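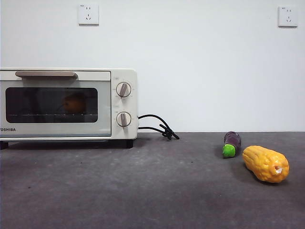
Fig. 1. Mini-four de couleur crème posé sur un plan gris foncé, porte fermée.

Accueil > Travaux d'étudiants > Économie domestique > Rapports de groupe
Rechercher dans les rapports Mot-clé, auteur OK

La cuisson dans les petits logements : enquête à la résidence Uruddale

Rapport rédigé par Araba Fiadzo, Brendan Scanlon et Ewurabena Abugri

1. Objet de l'enquête

Notre groupe a voulu savoir comment les étudiants logés en studio préparent leurs repas chauds. La résidence Uruddale ne fournit que deux plaques par studio. Le reste de l'équipement est acheté par les locataires, souvent d'occasion.

2. Méthode

Nous avons distribué 200 questionnaires en mars. Ils portaient sur les appareils possédés, le nombre de repas cuisinés par semaine et le budget. Filippos Zacharopoulos a relu les questions avant l'impression. Deux d'entre elles ont été reformulées, car elles confondaient repas chaud et repas réchauffé.

3. Résultats

Les plaques servent surtout le soir, pour les pâtes et le riz. Le mini-four vient ensuite : on l'utilise pour les gratins, le pain et les légumes entiers. Plusieurs réponses signalent que le disjoncteur saute quand le four et la bouilloire fonctionnent ensemble. Un mini-four de 2000 W laisse peu de marge sur une prise partagée.
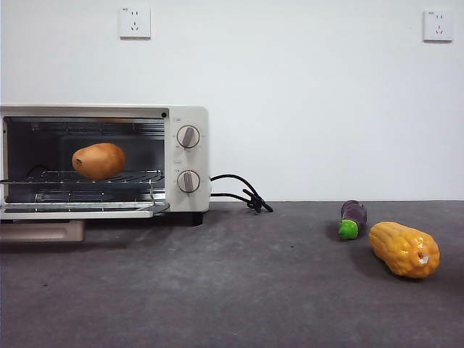 Fig. 2. Intérieur d'un mini-four : grille métallique et pomme de terre factice.

Le budget alimentaire varie beaucoup d'un étage à l'autre, sans que nous puissions l'expliquer. Les locataires du bâtiment Opoku achètent davantage de plats préparés.

4. Limites

Les questionnaires ont été remplis avant les examens, période où l'on cuisine moins. Adom Quansah propose de refaire l'enquête en octobre, avec une question sur les congélateurs.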